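服务式公寓

服务式公寓(又称酒店式服务公寓,部分地区称“住宿型公寓”)是介于住宅与酒店之间的一类房地产产品,通常带有独立厨房或简易厨房,由专门的运营方提供清洁、前台、布草更换等服务,按日、按周或按月出租。它在法律上属于什么,取决于所在地的土地用途分类;它在广告上属于什么,取决于当季哪一类更好卖。

本条目主要介绍服务式公寓的开发、销售与托管经营。关于单纯的长租公寓、民宿及分时度假,参见各自条目。

目录
1 名称与定义
2 产权与土地用途
3 开发动机
4 销售模式
4.1 整体持有
4.2 散售与统一托管
4.3 保底回报
5 运营
5.1 管理费结构
5.2 收益池
5.3 家具、设备与重置准备金
5.4 客房部与布草
6 案例:Gredudora与Sturnholm
7 业主组织与争议
8 监管
9 估值
10 相关条目

名称与定义

“服务式公寓”一词在行业内没有统一定义。运营商倾向于强调“服务”,开发商倾向于强调“公寓”,税务部门则对两个词都有自己的看法。较为通行的区分办法有以下几种。

按居住时长区分:平均入住超过一个月的归入公寓,低于一个月的归入酒店。这一标准在旺季与淡季会得出两个不同的答案,同一栋楼因而可以在夏天是酒店、在冬天是公寓。

按设施区分:有厨房者为公寓。何为厨房也有争论。带排烟管道和燃气接口的算厨房,这一点各方没有异议;一台电磁炉加一个小水槽算不算,各地的建筑审批文件写法不一。销售资料中常见“开放式厨房”“轻厨空间”等说法,后者一般指微波炉。

按管理主体区分:由单一运营方集中管理、统一定价、统一对外出租的,称服务式公寓;由各业主自行出租的,即使装修完全相同,也只称公寓。这一标准最接近行业实际,缺点是运营方一旦撤场,整栋楼的名称便需要更换,门头招牌通常晚几年才跟上。

在汉语房地产市场中,与之相关的称呼还有酒店公寓、公寓式酒店、产权式酒店、商务公寓、国际公寓等。其中“公寓式酒店”偏向酒店,“酒店式公寓”偏向公寓,中间的“式”字承担了主要的法律风险。

产权与土地用途

服务式公寓多建于商业、办公或旅游用途的土地上。与住宅用地相比,这类土地的出让价格一般较低,使用年限较短,对日照、车位和配套学校的要求也较宽松。开发商节省下来的部分,一部分体现为较低的单价,另一部分体现为开发商的利润,两者的比例视市场情况而定。

购房者取得的权利大致分为三类:

第一类为独立产权,即每套房屋单独登记,可以单独转让和抵押。

第二类为份额产权,购房者持有整栋物业或某一楼层的一定份额,不对应具体房间。份额产权的持有人到访时可以在大堂里站着,想到整栋楼的每一块地砖都有自己的一小部分,但要进房间仍须预订。

第三类为长期使用权,登记主体为开发商或其关联公司,购房者凭合同使用。合同期限往往与土地剩余年限相同,也有更长的,超出部分的效力由后来的人处理。

商业用途的公寓在水电价格、契税、贷款成数和落户资格等方面与住宅有别。上述差别通常写在认购书的附件里,字号与正文相比较为谦逊。

开发动机

开发商进入服务式公寓领域,原因各不相同,常被提及的有下面几项。

其一是消化难以处理的地块。综合体项目往往包含一定比例的酒店或商业面积,属于拿地时承诺的条件。建一座完整的酒店投资大、回收慢,开发商便把其中一部分改为可分割出售的公寓,既履行了承诺,又收回了现金。审批部门是否认为承诺已经履行,属于另一份文件的内容。

其二是经常性收入。住宅开发的收入随交付节点大起大落,年报上的曲线形似心电图。持有一批出租物业,可以使曲线平缓一些,也便于管理层在业绩会上使用“多元化”一词。服务式公寓的单位收益高于普通长租,入住率又不像度假酒店那样依赖长假,于是常被选为多元化的第一站。

其三是提升周边住宅的售价。一栋挂着国际化名称的公寓楼可以改变整个片区的宣传口径,隔壁的住宅随之由“近地铁”升级为“与酒店为邻”。两年后隔壁住户投诉行李箱滚轮的声音,依据的是同一个事实。

其四是品牌授权。有的开发商并不拥有酒店管理团队,只购买品牌使用权,并按标准装修大堂和样板间。标准手册对大堂香氛的规定一般比对隔声的规定详细。

销售模式

整体持有

由开发商、基金或保险资金持有整栋物业,委托运营商管理。此模式产权清晰,翻新和调价的决策链条短,是运营商最愿意接手的类型。其缺点在于占用资金,因此在融资环境宽松时被称为“长期主义”,在融资环境收紧时被称为“沉淀资产”。

整体持有的物业往往设有退出安排,例如打包出售给基金,或作为底层资产证券化。退出时间表写在投资备忘录第一页,实际退出时间写在后来的几份补充协议里。

散售与统一托管

开发商将公寓逐套出售,购房者同时签署托管协议,把房屋交给指定运营方统一出租。业主每年可免费或以优惠价入住若干晚,其余时间由运营方支配。

散售能让开发商迅速回笼资金,也使一栋楼突然多出数百名老板。这些老板对墙纸颜色、早餐品种和平均房价分别持有见解,其中多数人从未经营过旅馆,少数人经营过,意见更多。

托管协议的主要条款包括期限、收益分配、维修责任、业主自用权、转让后的承继以及终止条件。终止条件一般分为运营方可以终止的情形和业主可以终止的情形,前者写成一段,后者写成一页,读完后会发现后者的每一项都需要前者配合。

保底回报

为促进销售,开发商常承诺在一定年限内支付固定回报,按购房总价的百分比计算。保底期内,不论实际入住情况如何,业主均按约定收款。

保底款项的来源有三种。第一种是实际经营利润。第二种是开发商从售价中预留的部分,即业主先多付一笔钱,再分年领回,领取时收到短信祝贺。第三种是下一期项目的销售款,这一种在下一期项目卖得好的时候与前两种看不出差别。

许多法域禁止或限制以返本销售、售后包租的方式出售未竣工房屋。为此,市场上出现了“运营补贴”“租金指导价”“业主关怀计划”等表述。关怀计划一般在交付后第三年结束。

保底期满后,业主改按实际经营业绩分成。此时首次收到的分成报表是许多业主与运营方之间第一份坦诚的书面沟通。

运营

管理费结构

运营方的收入通常由基本管理费和奖励管理费两部分构成。基本管理费按营业总收入的一定比例提取,不论盈亏;奖励管理费按经营毛利润提取。此外还有品牌使用费、中央预订系统费、市场推广分摊、会员计划分摊、集中采购服务费和开业前技术服务费。

开业前技术服务费涵盖运营方在设计阶段提出的意见,例如建议增加布草间。该建议在开发商的图纸会审中往往以“影响可售面积”为由不予采纳,费用照付。

基本管理费与收入挂钩,使运营方有动力提高营业额;业主的分成与利润挂钩,使业主更关心成本。两者的分歧在降价促销时最为突出:房间卖得越便宜越满,基本管理费增加,清洁费用也增加,业主报表上的最后一行则保持平静。

收益池

统一托管项目多采用收益池制度,即全部参与房源的收入汇总后,扣除费用,再按权重分给各业主。权重可按面积、购入价格或房型确定。

收益池避免了运营方偏向某些房间的争议。未采用收益池的项目中,业主往往要求查看每间房的出租记录,并对隔壁房间为何多出租几晚提出书面质询。常见的解释有朝向、楼层、噪音和客人指定;业主较少接受的解释是随机。

收益池亦有其不足。高楼层业主认为自己补贴了低楼层业主,低楼层业主认为权重本身已经偏向高楼层,两方在反对提高管理费时可以达成一致。

家具、设备与重置准备金

服务式公寓的家具和电器使用强度高于普通住宅,一般需要定期更换。规范的托管协议要求每年从营业收入中提取一定比例作为重置准备金,存入专用账户,用于更换床垫、软装、厨房电器等。

准备金的提取比例通常逐年上升,开业初期较低,因为物业尚新,且开业初期的报表需要好看。床垫的寿命不参考这一安排。

准备金不足时,运营方向业主征收专项费用。征收通知所附的照片一般为全楼磨损最严重的一张沙发;业主随信寄回的照片一般为自己那套房子里从未坐过的沙发。双方所言均属实。

整栋持有的物业可以逐层关闭翻新,散售物业则需取得业主同意,或依协议由运营方代为决定。部分老项目因此形成了考古学意义上的地层:同一走廊内可以看到三个年代的门把手,由左至右与业主回复邮件的速度大体对应。

客房部与布草

客房服务是服务式公寓与普通租赁住宅的主要区别,也是成本中弹性较大的部分。酒店多为每日清洁,服务式公寓按入住时长分级:短住客人每日或隔日清洁,长住客人每周一次或两次。清洁频率的下降在宣传中称为“尊重住客私密生活”。

布草包括床单、被套、枕套、浴巾、面巾和地巾等,由业主出资购置,或由洗涤公司租赁提供。后一种方式免去了初始投入,按件计费,毁损另计。布草的配备数量以“套”为单位,一套在房间、一套在库房、一套在洗涤途中,为较低限度的配置。预算紧张的项目把库房的一套省去,旺季时由洗涤公司的货车决定入住时间。

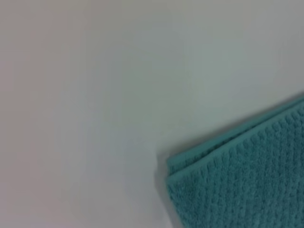 浅色表面与一条折叠的蓝绿色毛巾。

传统酒店以白色布草为主,便于统一高温洗涤和漂白。服务式公寓中使用有色布草的较多,理由包括居家感、与室内配色协调,以及不易与隔壁酒店的毛巾混淆。有色布草需要分色洗涤,更换批次后新旧色差明显,采购部门为此保存着一份色卡,供货商保存着另一份。

长住客人自带的毛巾、锅具和植物不属于布草,也不在清洁范围之内,但在退房争议中出现的次数多于布草。

案例:Gredudora与Sturnholm

港口城市Gredudora的服务式公寓发展常被用来说明散售托管模式的完整周期。该市旧货运码头外迁后,留下一片用途为“商业及旅游”的滨水土地。开发商Kahraman取得其中一块,原计划建设会议酒店,后调整为两栋塔楼,一栋为酒店,另一栋为可散售的服务式公寓。

公寓楼共分割出2,437个单位。规划文件将其描述为“灵活的滨水居停方案”,销售资料则称其为“港湾生活的最后席位”。其后同一开发商又在相邻地块推出席位若干。

项目由运营商Zitex托管,采用收益池制度,附带固定回报期。托管协议正文80页,附件150页。据业主代表后来整理的文件,购房者大多在签约当日阅读了正文的首页和签字页,附件中规定运营方办公用房租金由收益池承担的条款,到固定回报期结束后才受到广泛关注。

该项目每年九月举办港口博览会,期间平均房价为全年最高,入住率也最高。销售阶段的收益测算以九月为基础,再乘以十二。测算表底部注有“仅供参考”字样,其参考价值在余下十一个月内逐步显现。

固定回报期结束后,业主要求公开收益池账目。Zitex提供了汇总报表,业主要求明细,Zitex提供了明细,业主要求解释。争议集中在两项:一是会员积分兑换的房晚按何种价格计入收入,二是酒店塔楼与公寓塔楼共用的洗衣、保安和餐饮费用如何分摊。酒店塔楼由Kahraman自持,在分摊表中所占比例较小,理由是酒店客人“更多使用电梯”。

双方于2025年6月23日签署补充协议,将共用费用改为按建筑面积分摊,并为业主委派的会计人员开放账目查阅。会计人员的费用由收益池承担。

内陆城市Sturnholm的做法则不同。该市规定服务式公寓只能整栋转让,土地登记上不得分割。此举使当地供应量长期偏低,投资者抱怨缺乏机会,运营商抱怨租金太高,而同期Gredudora的投资者和运营商抱怨的内容正好相反。Sturnholm的少数开发商曾尝试以俱乐部会籍的方式变相分售,会籍证书印有房号。主管部门认为,印有房号的会籍证书与房产证的区别主要在于纸张,遂予叫停。

研究者对两地的比较多有保留,原因是Gredudora有海而Sturnholm没有,且后者的冬季长租需求主要来自工业区的派驻员工,与度假客源关系不大。尽管如此,两地仍被并列写入大量咨询报告,往往在同一页,配同一张折线图。

业主组织与争议

散售托管项目的业主分散于各地,有的从未到过物业所在城市。业主组织的形成一般经历三个阶段:先有聊天群,再有另一个聊天群,最后有正式的业主大会。

第一个聊天群由销售人员建立,内容以施工进度和节日祝福为主。保底回报延迟到账后,业主另建一群,不包括销售人员。业主大会则受法定人数限制,往往需要多次召集才能生效,首次会议的主要成果是确定第二次会议的日期。

常见争议包括:

自用权的行使。协议规定业主可免费入住若干晚,但须提前预约,且不适用于旺季。旺季的定义由运营方每年公布,个别项目公布的旺季长于淡季。

退出托管。个别业主希望收回房屋自住或自行出租,运营方则主张统一管理是项目存在的基础。法院的处理因地而异,有的支持业主基于所有权收回房屋,有的认为退出应受原协议约束。收回房屋的业主随后可能发现,房间没有独立的电表。

更换运营方。更换涉及品牌拆除、系统迁移和预订数据归属。原运营方撤离时带走招牌、软件和印有标志的物品,留下拖鞋。新运营方一般建议全面翻新。

二手转让。转让时受让人是否受托管协议约束,取决于协议是否登记或经受让人书面承诺。挂牌信息常用“带租约出售”“稳定收益”等字样,租约的承租人即运营方,稳定的部分为扣费。

监管

对服务式公寓的监管主要涉及规划用途、消防、旅馆业许可、税收和销售行为五个方面。

规划上的主要问题是用途混用。商业用途的公寓被长期自住后,居民会要求学位、公交站和菜市场,规划部门则指出图纸上这里住的是旅客。为避免此类情形,一些城市规定单套最小面积、禁止设置单独厨卫管井或限制向个人出售。开发商的对策是预留管井并在竣工验收之后介绍装修公司。

消防方面,酒店与住宅适用不同的疏散、喷淋及报警标准。按酒店标准建成的楼宇改作住宅通常没有障碍,反向改造则费用较高。处于两者之间的物业,验收时多从严,广告中多从宽。

旅馆业许可要求登记住客身份。长住客人是否需要重复登记,各地掌握不一,有住满一年的客人仍被前台每月询问一次旅行目的。

税收方面,短租收入多按住宿服务征收,长租收入多按不动产租赁征收。两者税率和抵扣规则有别,运营方为此须在系统中区分房晚类型。客人原订一周、续住半年的情形,在财务部门有专门的文件夹。

销售行为方面,监管重点为虚假宣传、变相融资和收益承诺。监管文件每隔几年更新一次,所禁止的表述随之从宣传页移至销售人员的口头介绍。

估值

服务式公寓的估值可采用收益法、比较法和成本法。整体持有物业以收益法为主,将预测净经营收入按资本化率折算;散售单位以比较法为主,参考近期成交价格。

两种方法用于同一栋楼时,结果可能相差较大。逐套价格之和往往高于整栋价格,差额被称为“散售溢价”。这一溢价在销售阶段归开发商所有,在二手市场上则不易再次找到。

收益法对入住率和平均房价的假设较为敏感。谨慎的估值师采用多年平均值,委托方提供的数据则偏好最近一年,若最近一年不理想,偏好“稳定经营后”的年份。稳定经营后的年份通常在估值日之后的2年,且在此后每次估值中保持这一距离。

银行在接受服务式公寓抵押时,会考虑托管协议剩余期限、运营方信用以及产权能否独立处置。份额产权一般难以抵押。银行内部对这类物业的归类有住宅、商业和“其他”三种,归入“其他”的贷款利率较高,审批人员的问题也较多。

相关条目

产权式酒店
分时度假
售后包租
长租公寓
重置准备金
土地用途变更
业主大会
轻厨空间(重定向至:微波炉)

分类:房地产类型|住宿业|物业管理|尚待补充来源的条目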